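Have you ever run your finger along a piece of wood and wondered where all those streaky lines came from? They're called grain, and a tree makes them while it grows!

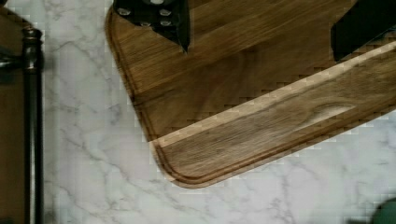

Skavora for Kids, Issue 88

Under its bark, a tree adds a new layer of wood every year, like pulling on one more sweater. In spring it grows fast and the wood is pale. Later in the summer it slows down, and that part is often darker — so one light band and one dark band together make a year.

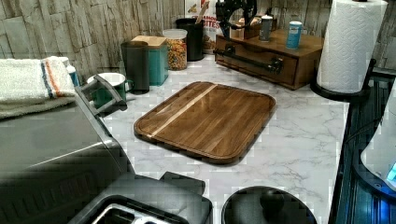 Cut straight across the trunk and you'll see the bands as rings. Cut along it, from the roots toward the leaves, and they turn into long stripes. Try it with a carrot (ask a grown-up to help with the knife).

Oksana Zhuravel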